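Keeping colour in cotton: a conversation with the dyehouse manager at Tresten

Published in the July issue of the Mirndale textile newsletter

The dyehouse at Tresten handles knitted cotton and very little else. It takes in greige fabric from three knitters, scours it, bleaches it where the shade requires, dyes it with reactive dyes and sends it on to the cutting rooms. The manager has run the place for long enough to have replaced every machine in it at least once. We met in the lab above the dye floor, where the noise of the extractors comes up through the boards and the kettle shares a bench with the spectrophotometer.

The first subject was the one most readers write in about, which is fading. The manager would prefer the word to be used less.

"People say a garment has faded when four different things may have happened to it," the manager said. "The dye may have washed out. The dye may have been broken down by light. The surface of the cloth may have gone hairy, and the hairs scatter light so the shade looks paler, although all the dye is still there. Or it may have picked up something from another garment and gone dull. You can't treat those as one fault."

The third case is the most common in returned goods. Cotton jersey is made of short fibres held together by twist, and every wash works a few of the fibre ends loose. Under magnification they stand up from the loops like stubble. In a dark shade this gives a greyish cast that customers describe as dusty. The lab checks for it by singeing or cropping a small patch and measuring it against the untouched cloth beside it. If the patch goes back to the original shade, the dye is cleared of blame.

"We had a navy returned to us last winter as a dye failure. We cropped a square and it matched the standard. The yarn was the trouble. It was a low twist yarn chosen for softness, and softness has a price."

The remedy is an enzyme treatment, cellulase, which eats away the loose ends before the cloth is sold. It costs some strength and a little weight. Tresten offers it on all dark shades and recommends it on most mid shades, but the customer decides, and the customer is often working to a price.

We moved on to blues. Turquoise in particular has a reputation in the trade, and I asked whether it was deserved.

"It is. Turquoise is a large molecule. Most of the bright ones are built on copper phthalocyanine, and that doesn't travel into the fibre as readily as a small yellow or a small red. It needs more temperature and more time. If you dye it at the temperature you'd use for the rest of the range, it sits near the outside and you spend the afternoon washing it off."

The house procedure for turquoise runs hotter than the standard recipe and holds for longer before the alkali goes in. The alkali is what causes the dye to react with the cotton, and once it has been added there is little chance to correct an uneven batch. The manager adds it in steps through a dosing pump, with the smallest additions first.

"The old way was two buckets. You can still get a level shade with two buckets if you have a good operator and a forgiving dye. Turquoise is not a forgiving dye."

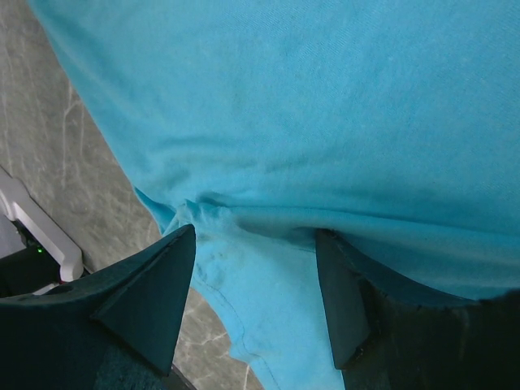 Cotton jersey in a light turquoise blue. Folds and shading make the colour look deeper, so shade is judged on flat cloth.

The washing off takes up more of the working day than the dyeing. Part of any reactive dye combines with water instead of with cotton, and that portion stays in the cloth as loose colour until it is rinsed out. If it is left in, the garment bleeds in the first few washes at home. The sequence at Tresten is a cold rinse to carry away salt, a warm rinse, two hot washes near the boil and a final neutral rinse. The salt has to go first. Loose dye clings to cotton in salty water and will not come away however hot the bath is.

"Mills that are short of water skip the cold rinse and go straight to hot. Then they can't understand why they need five hot washes to get clear. The rinse they cut was the cheap one."

Each batch is tested before it leaves. A strip of the dyed cloth is stitched to a strip made up of several undyed fibres and washed with steel balls in a sealed pot at 50 degrees. The staining on the undyed strip is then graded against a grey scale. The manager pulled a drawer of these strips from under the bench. They go back years, pinned to cards with the recipe on the reverse, and the lab still consults them when a shade is reordered.

On the subject of matching, the manager is cautious about instruments. The spectrophotometer will give a colour difference as a single figure, and buyers like to set a limit and hold the dyer to it. The figure says how far apart two samples are. It does not say which way. A small shift towards green in a turquoise is seen at once, and the same size of shift in depth often passes without comment.

"I've had batches pass on the number and fail in the light box, and I've had the opposite. I send both results with the cloth and let the buyer read them. Most look at the number."

The light box has three lamps: artificial daylight, shop lighting and a household bulb. Two cloths dyed with different recipes can match under the first and part company under the others. This is metamerism, and the only reliable cure is to use the same dyes in the same proportions. Difficulty arises when a body fabric is dyed in one mill and the collar rib in another. Tresten will not quote for half of a garment unless the other dyer's recipe is supplied, and it seldom is.

The floor itself is laid out in a line. There are 8 jet machines, the largest of which takes 900 kilograms of fabric in rope form. Fabric circulates as a loop, carried by the liquor through a nozzle. The nozzle setting matters a good deal for jersey. Too narrow and the surface is abraded, too wide and the rope moves slowly and creases in the same place on every turn. Crease marks set in this way do not press out.

"You see a faint line down the cloth, a bit paler than the rest. The cutting room calls it a dye fault. It's a handling fault. The cloth lay folded the same way for too long while the dye was going on."

Two of the older jets came from Fedoruk and are kept for sampling and for awkward shades. The newer ones are by Heta and run at a lower liquor ratio, which saves water and steam but leaves less margin for poor loading. The manager now weighs every load at the machine. Before that, the weight was taken from the knitter's ticket, and cotton left in a damp store can gain enough moisture to throw the recipe out.

After dyeing, the rope is opened, squeezed and dried on a stenter, which holds it to width by its edges. This is where much of the later shrinkage is either put in or taken out. Jersey pulled wide and long on the stenter will look generous on the roll and will shorten at the first wash. Tresten overfeeds the cloth so that it dries relaxed, then passes it through a compactor. The finished weight is checked with a circular cutter and a balance. One regular quality has a target of 129 grams per square metre, a light summer jersey, and it is the hardest on the books to keep steady.

"On a heavy fabric you can be a few grams out and it hardly shows. On a light one, you can see your hand through the difference."

I asked what a person at home could do to keep a bright cotton looking right. The answers were short. Wash it inside out, so that the wear falls on the inner face. Wash at a low temperature and fill the drum properly, as a half-empty drum rubs harder. Leave out detergents containing bleach, which attack some dyes far more than others. Dry in the shade. Turquoise stands up to light fairly well, but the yellow mixed with it to make a green may not, and an aqua hung in full sun all summer can drift back towards blue.

Vinegar in the first wash was dismissed. It has some basis for wool and silk, which are dyed in acid. On cotton dyed with reactives it fixes nothing. The bond was made in the dyehouse or it was not made, and an acid rinse if anything works slowly against it. Salt was dismissed on the same grounds.

The dyehouse is due to take on a heat recovery unit, which will use the hot wash water to warm the incoming supply. The pipework has been laid and the exchanger is waiting for a pump. When I left, the four o'clock batch was being unloaded, a dark green, and the manager had gone down to feel the rope for creases before it went to the opener.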